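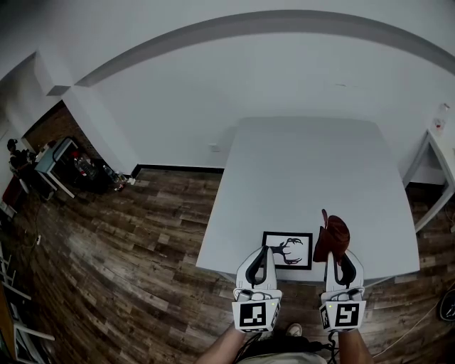
# About Fakora

Fakora is a small shop and workroom in Drelville. We sell second-hand hats and framed prints, and we repair both.

Tatu Khaemba started the business from a spare room, reshaping felt and leather hats for neighbours and a couple of bush bands. The frames came later, when a customer paid for a hat repair with a box of old prints. We now keep 114 framed pieces in stock, mostly animal and botanical subjects with plain mats, and a changing number of hats.

## What we do

- Reshape crushed crowns and brims
- Clean and condition leather hats
- Replace sweatbands and stitching
- Re-mat and reframe prints in black, white or natural timber
- Buy hats and framed pictures, singly or by the box

Everything that comes in is looked over on a table before it gets a ticket. Leather hats are checked for cracks along the brim and worn stitching at the crown. Pictures are checked for foxing, loose corners and mat colour that has gone off. If a repair would cost more than the item is worth, we'll tell you before we start.

A basic reshape is $36. Framing is quoted by size – bring the print with you, or send us the measurements.

## Where things come from

Most of our stock comes from house clearances in Drelville and Zavala. We don't take fur, and we can't take frames with broken glass.

## Visiting

The shop is at 23 Wetent Street, with parking at the rear. We're open most mornings from nine, and Wednesday is the best day for repairs, as Tatu is at the bench until five. Please ring first if you have more than a carload to sell.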